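Macarena Salinas (golfer)

Macarena Salinas is a professional golfer who plays on the Cabral Tour, a developmental circuit for women. She turned professional on 2018-01-11 after an amateur career in which she twice won the Westier Amateur and represented her region in international team play.

Early life and amateur career

Salinas grew up in Gundolham, where her mother, Olga Echeverría, kept the scorecards at the municipal course. She took up the game at age seven and played her first junior events with a borrowed half set. Her first coach, Vratislav Bednárik, taught at the same course and worked with her until she left for college.

At 15 she reached the semifinals of the Westier Amateur, losing to the eventual champion, Rocío Valdebenito, on the nineteenth hole. She won the title the following year and again two years later. The second final was played in heavy wind at Stituncombe, where she came back from four holes down at lunch to win on the last green.

College golf

Salinas played four seasons of college golf. She was named team captain as a junior and finished in the top ten in nine tournaments. A wrist injury kept her out for most of her second season. On her return she shortened her backswing, a change she has kept.

Professional career

Salinas signed with the manager Povilas Kļaviņa shortly before turning professional and entered the Cabral Tour through its qualifying school. She missed the cut in her first three starts. Her first win came in August of her rookie season at the Stituncombe Open, played over 54 holes on a course measuring 5,900 meters. She shot a final round of 66 and won by two strokes from Valdebenito. The victory moved her from 549th to 300th in the ranking used by the tour for entry into its larger events.

Attendance on the final day was recorded at 2,577, the highest for the event at that time.

Playing style

Salinas is regarded as an accurate driver of moderate length. In her rookie season she hit 79 percent of fairways, second on the tour. She putts with a left-hand-low grip and uses a mallet putter. Commentators have described her bunker play as the weakest part of her game, and she worked on it with Bednárik during the following off-season.

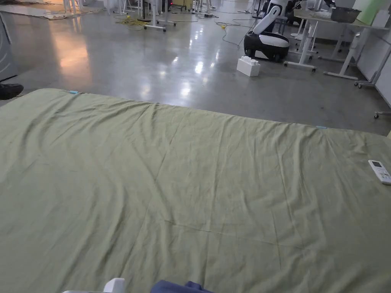 Amateur wins

Westier Amateur (two titles)
Gundolham Junior Championship

Professional wins

Stituncombe Open (Cabral Tour)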